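Programs > Community Grants > Grantee Reports > Jalanville Welcome Baskets

Jalanville Welcome Baskets: Interim Progress Report
Submitted to: Tradon Fund, Gisela Schwerdtfeger, Grants Officer
Prepared by: Malte Steinbach, Program Manager
Date: 2024-01-11

1. Reporting period

This report covers the first half of the grant. It describes deliveries to newly housed families and single adults in Jalanville, spending against the approved budget, and changes we are asking the Fund to approve for the second half.

2. Deliveries

We delivered 221 welcome baskets during the period. The target in the grant agreement was 200. Most went to people leaving the Kingi Street shelter for their own apartments. The others went to households referred by the county housing office and by two churches on the east side.

Delivery takes place on move-in day or the day after. Early in the period several baskets arrived late when the shelter changed its discharge schedule and did not tell us. Joscha Hellwig now gets the discharge list every morning and plans the van route from it. Late deliveries stopped after that change, apart from one in November when the van was in the shop.

3. Contents

Each household gets goods for the bathroom, the kitchen and the bedroom. The standard list was agreed with the Fund before the start and has stayed mostly the same. We dropped the shower curtain after finding that most landlords supply one, and put the money toward a second set of towels. 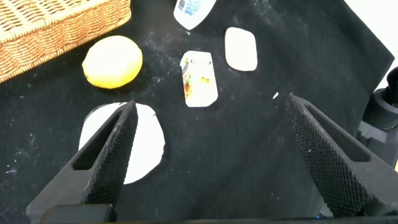
Wicker basket on the black cloth.

Baskets are bought from a wholesaler. Cardboard boxes would be cheaper, and we tried them for a short time. Case workers told us that families kept using the baskets for storage and threw the boxes out, so we went back to baskets. The price per basket rose slightly in the fall. We covered the difference from the packaging line.

Toiletries remain the most requested item. Our supplier, Flillo, ran short of adult toothbrushes for several weeks and we bought replacements at retail price. This explains the small overspend on the hygiene line.

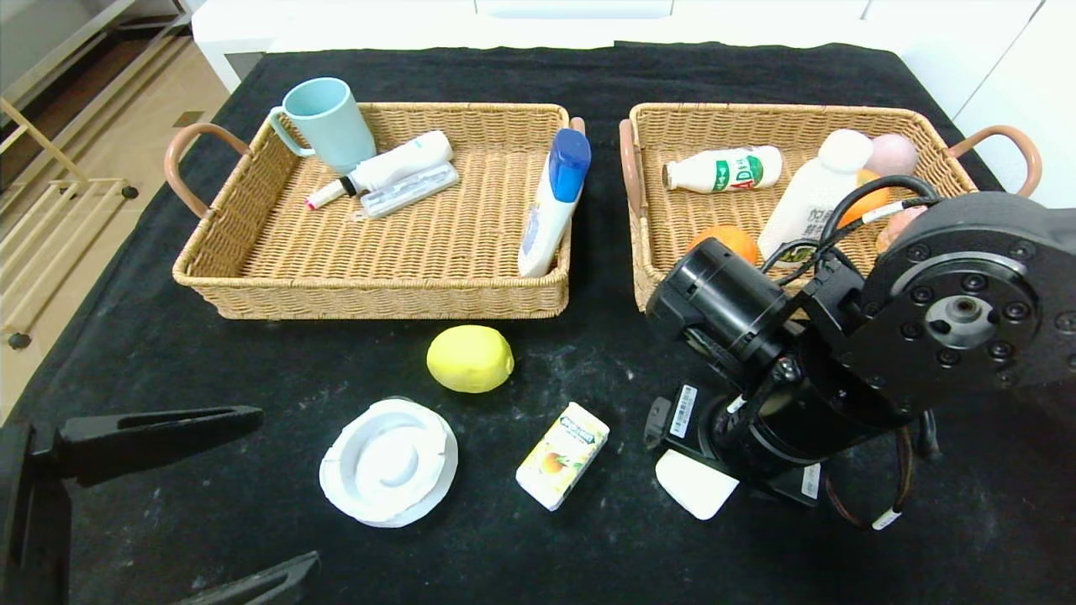

Toiletries and a mug in the left-hand basket.

4. Referrals and follow-up

Drahomíra Holub calls each household two weeks after delivery. The call is short. She asks whether everything arrived, whether anything was missing, and whether the household needs to be put in touch with another service. The most common requests are for beds, help with utility deposits, and school registration. We do not provide these ourselves and pass them on to the county.

Reaching people by phone is still a problem. Many numbers change within the first month. We have started to ask for a second contact on the intake form, and the shelter has agreed to remind people about the call before they leave.

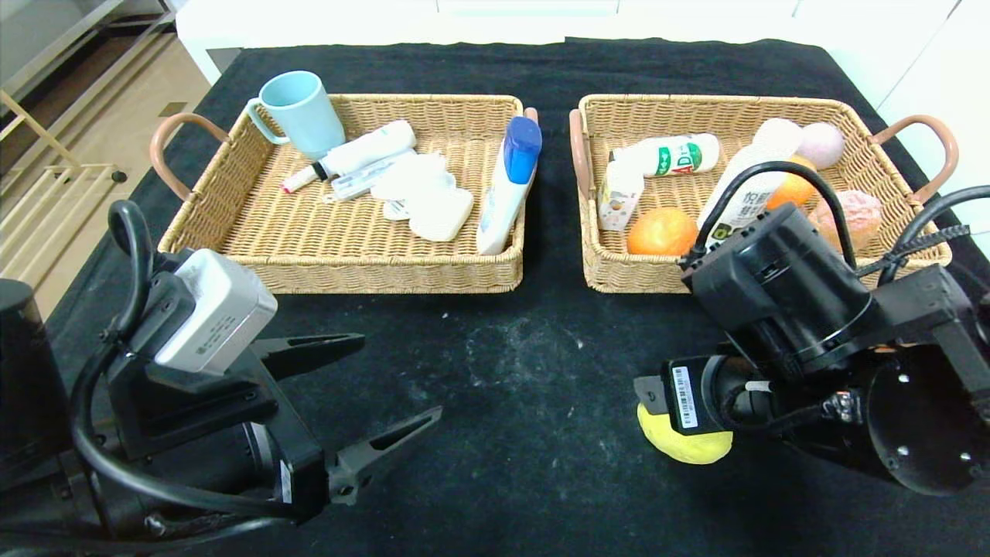 Two households asked for their information to be removed from our records after the call. This was done the same day.

5. Staffing and space

Bastian Petersen joined as part-time packing coordinator at the start of the period. He has rewritten the packing sheet so that it fits on one page and has moved the stock shelves closer to the loading door. Packing shifts now end on time. The storage unit is dry and secure, but it has no heat, and liquids had to be moved into the office during the cold spell. We expect to do the same each winter unless we find other space.

6. Spending

Spending is in line with the budget overall. The hygiene line is over for the reason given in section 3. Fuel is under budget, mainly due to the shorter routes. We have $3,000 left in the furniture voucher line, which has moved slowly. Only a few stores accept the vouchers, and the closest one is a long bus ride from where most families are placed.
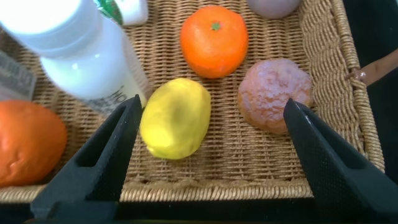
We ask the Fund to let us move the voucher balance to bedding. Pillows and blankets come up often in follow-up calls and can go out on the same van. If the Fund prefers to keep the voucher line, we would like to add a store in the north end that has offered to deliver.

7. Next period

We plan to keep deliveries at the current level. The agreement with the shelter is up for renewal in the spring and we have sent them a draft. We also plan to translate the household information sheet into Spanish and Arabic. A quote for the translation is attached to the budget file.

A decision on the voucher balance before the next supply order would be helpful.

0 comments | 2 shares

Contact | Privacy | © Jalanville Welcome Baskets | Back to top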